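Mezzanine office

From the Ayaaba Encyclopedia of Rooms and Buildings

Contents
1 Name and general form
2 History
3 Layout and furniture
4 Storage
5 Light, air and sound
6 Food and tables
7 The Dretgate building
8 See also

A mezzanine office, also called a gallery office, a balcony office or (by the people who work in one) simply "upstairs and downstairs," is a workspace laid out on two levels inside a single tall room. The upper level does not cover the whole of the lower one. It stops short, usually at a railing, and leaves part of the lower floor open to the full height of the building, so that somebody leaning on the rail with a cup of coffee can look down on the desks below and be looked up at in return. The type is common in converted warehouses, printing works, bus garages and showrooms, where the ceiling was high to begin with and the new tenants were glad to get a little more floor out of it.

Name and general form

The word mezzanine came into English by way of French and Italian and goes back to a Latin word for "middle." In older houses and theaters it meant a low story tucked between two grander ones. In an office it is used more loosely, for nearly any partial upper floor that can be seen from the one below, and there is no great harm in this, though building inspectors in many places have a much stricter idea of what counts and will measure the floor area to find out.

The edge of the upper level may be straight or curved. A straight edge is cheaper and easier to furnish. A curved edge takes more steel and more patience, and it makes the balcony feel a good deal more generous than it is. Railings are most often metal, painted black or white, or else glass panels, which look handsome on the day they are put in and need wiping every day after that. The beams that carry the upper floor can be left in view or boxed in, and where the span is wide there will usually be pillars as well, which then become the natural home for small signs, clocks, coat hooks and the fire extinguisher.

History

Counting houses and drapers' shops had galleries long before anyone thought of an office as a separate kind of building. The clerks sat above with the ledgers, the goods were laid out below, and the owner could keep an eye on both by standing at the right spot on the stairs. Factory offices of the nineteenth century often followed the same plan, with a raised gallery or a glazed box overlooking the machine floor.

The modern version owes more to reuse than to any theory. As small manufacturers moved out of town centers, their tall sheds were let in pieces to design firms, repair businesses, software companies and the like, and a steel platform at one end was the quickest way to fit everyone in. In his essay on the subject, "The Half Floor," Bogdan Baran argues that the charm of these rooms is mostly accidental. He points out that tenants who spent a great deal of money on the upper level nearly always ended up having their conversations underneath it, in the low part, where the ceiling comes down to a comfortable height and a person can talk without feeling on stage.

Layout and furniture

The lower floor of a mezzanine office generally falls into two parts. Beneath the balcony the ceiling is low and the light is steady, and this is where desks with monitors are usually placed, often in a row along a wall so that the cables can be kept out of the way. Wood paneling is a favorite finish for this wall, being kinder to the ear than bare plaster and warmer to look at on a dark afternoon in October. Swivel chairs gather here in larger numbers than there are people to sit in them, and drift outward in the course of the day.

The open part, under the high ceiling, is treated more freely. It may hold worktables, a showroom display, a meeting table, or nothing much at all beyond a stretch of polished floor. Glossy floors are popular because they throw light back up into the room, and a well-kept one will show a faint copy of every lamp above it. They also show every footprint, and firms that choose them tend to become strict about doormats.

Since a room of this kind has few inner walls, a good deal of work is done by partition panels. These are tall, flat and plain, most often white or pale gray, and they can be set up around a table to give it a back. A panel that reaches well above head height changes the feel of a table completely, and many people who dislike working in the open find that a single one behind them is quite enough. 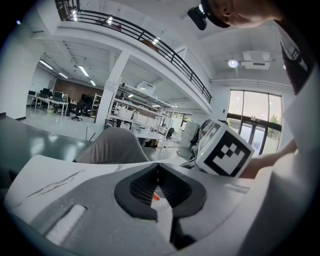
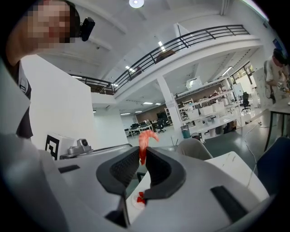 A two-level workspace with a round ceiling light. The first picture shows desks, a storage rack and the balcony with its black railing; the second shows a cooked shrimp, a small white dish and a tall white partition panel.

Storage

Storage is the great weakness of the type. Open rooms have fewer walls to put cupboards against, and anything left on the upper level has to be carried down again. The usual answer is a long rack of metal shelving on the lower floor, filled with bins and boxes of one color so that the whole thing reads as a piece of furniture and the eye passes over it. White bins on a white rack are the commonest choice. They are neat, they brighten a dull corner, and without labels they are maddening, as anyone who has opened a whole row of them in search of tape will remember.

Closed cabinets are used beside the racks for paper, cleaning things and whatever the firm would prefer visitors not to see. The floor space beneath and in front of the racks should in principle be left clear. In practice it collects a spare chair, a bag or two and the parcel that came for somebody who is away.

Light, air and sound

Lighting a room with two ceiling heights takes some thought. Slim linear lights suit the low ceiling under the balcony, where they can run along the line of the desks. The high ceiling is more often fitted with round lights, which spread their glow over a wide area, and if presentations are held in the room a projector may be hung from the ceiling as well.

Warm air rises, and in winter the people on the balcony are comfortable in shirtsleeves while those below are asking who left the door open. In summer the position is reversed and the upper level empties out after lunch. Air-conditioning units mounted at the ceiling do a fair job if they are not asked to cool the entire volume of the building at once, and slow fans help to stir the layers together.

Sound behaves less predictably. A quiet remark made under the balcony may not reach the next desk, and yet be heard perfectly well by someone at the rail. Paneling, curtains, full bookshelves and upholstered chairs all help. Carpet on the upper floor helps most, chiefly by softening the footsteps overhead.

Food and tables

Many mezzanine offices have no separate dining room, and so the worktables of the lower floor are pressed into service for meals, tastings, birthdays and all the small occasions of office life. Finger food is the natural choice, with small dishes in place of dinner plates, as these can be set down among other things without clearing the entire table. Cooked shrimp, olives, dumplings and cut fruit are all popular for this reason. Shrimp is a particular favorite where it is easily had, its bright orange-red color looking very cheerful against plain white china, although it does call for a covered bin and a prompt trip outside with the shells.

House rules on the matter differ widely. Some firms keep one table for eating and defend it fiercely. Others allow food anywhere on the lower floor and forbid it on the balcony, out of regard for the people sitting underneath.

The Dretgate building

A well-liked example of the type is the Dretgate building in Skuvton, a former carpet showroom converted by the architect Syahrul Kwok for the textile firm Flistex. Kwok kept the old showroom floor and added a curved balcony along three sides, with a single stair at the corner nearest the entrance. The upper level has 20 desks and the lower one has space for gatherings of 200 people, which the firm makes available to local clubs in the evenings. The balcony railing is made up of 213 uprights, a number that every schoolchild in Skuvton is said to know, the building being a regular stop on class visits. The stair has 11 steps to the landing, where there is a bench, and then turns. Kwok wrote afterward that the bench was the best-used piece of furniture in the building, and a second one has been added beside the entrance.

See also

Loft conversion
Gallery (architecture)
Open-plan office
Partition panel
Shelving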